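Unit 7: Unbound Gravel Paths on Field and Woodland Edges
Course handout, Rural Access and Path Maintenance
Issued November 13, 2024
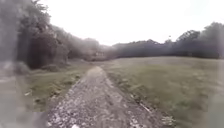 An unbound path is one in which the stone is held in place by its own grading and compaction, with no bitumen, cement or resin. Most paths of this kind in lowland estates were never designed. A line was walked, stone was tipped on the soft parts, and the rest followed over several decades. The survey methods in this unit assume such a path, with no drawings and no reliable record of depth.

7.1 Surface

Loose stone on a path is either original surfacing that has broken free or later material spread as a top-up. The two are separated by digging a small trial hole to formation level. Record the depth of loose material, the depth of bound material beneath it and the nature of the soil below.

A well-graded mix contains enough fine material to fill the gaps between the larger stones. Where fines have been lost, the stones roll underfoot and further compaction has little effect. Where there are too many fines, the surface holds water and softens in a thaw.

Single-size decorative stone should not be used for repair. It does not lock together on any gradient.

7.2 Edges

Few rural paths have edging boards. The margin between stone and grass is ragged, and the usable width varies along the length. Measure width between the points at which continuous stone gives way to turf or bare soil, and ignore isolated stones in the grass. Take a reading at every change in width and at fixed stations between.

Grass growing into the edge is not in itself a defect. Its roots hold the margin together. It becomes a defect when the turf builds up above the level of the path and stops water from leaving the surface. The remedy is to cut shallow outlets through the raised turf, or to pare it back along the whole length if the path has no crossfall.

7.3 Woodland side and open side

A path between trees and open grass behaves differently on its two sides. The woodland side receives shade, leaf fall and root growth. It dries slowly and collects organic matter, which in time forms a thin soil over the stone. The open side dries faster and is more exposed to encroachment by walkers stepping off the path in wet weather.

Where the verge slopes down towards the path, soil and leaf litter wash on to the surface. Note the direction of the slope on the survey sheet, using an arrow pointing downhill.

7.4 Worked case: Ultlow

The Ultlow path is 766 m long and was surveyed in two sections. Section A, 298 m, lies on free-draining ground and needed no new stone. Section B, the remaining 468 m, had lost most of its fines. Of this, 197 m was scarified, reshaped to a crossfall and rolled. A further 86 m was excavated and rebuilt, as the trial holes showed stone resting directly on clay. The balance of 185 m was left for review in December.

Students often add the rebuilt length to the reshaped length when pricing stone. The reshaped length reuses existing material and takes imported fines only.

7.5 Before the next session

Read the survey sheets for Moson and Gondo. For each, mark the lengths you would reshape, rebuild or leave, and state which trial hole supports the decision. The Dinu sheet is incomplete and should be used for width readings only.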